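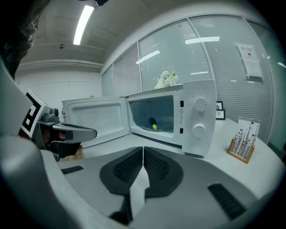 4. Looking after the Kivi hand-held pair (microwave station)

Jastbridge supplies the Kivi as two grippers, left and right. They look interchangeable and resent being treated that way. Do this section before each day's recording.

4.1 Wipe the ribbed finger pads with a dry cloth. No solvent, however tempting.

4.2 Close each gripper slowly. The fingers should meet squarely. If one arrives early, go back to section 3 and set the jaw again.

4.3 Check every face of both marker cubes. A thumbprint on a black square is enough to lose tracking, and Wuvura will report this as "unknown condition 8".

4.4 Open the microwave door fully and put the toy vegetable on the turntable. Leave both knobs at zero. It has been cooked once, at Prullton, and the smell lasted until January.

CAUTION: Keep the cube clear of the cavity rim when reaching in. The rim always wins.
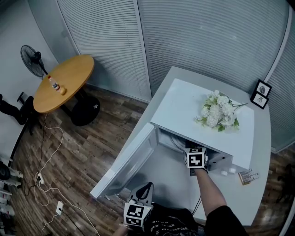 4.5 Do 20 slow reaches with the right gripper, holding the left one still and in view. If the track jumps, stop, clean the cube again and start from one. Grumbling is permitted between reaches.

4.6 Replace the finger pads every 3000 closures, or sooner if the ribs feel smooth.

NOTE: The closure counter forgets the last 100 if you pull the battery without shutting down. Write the number on the log sheet first.

Section revised 2025-09-28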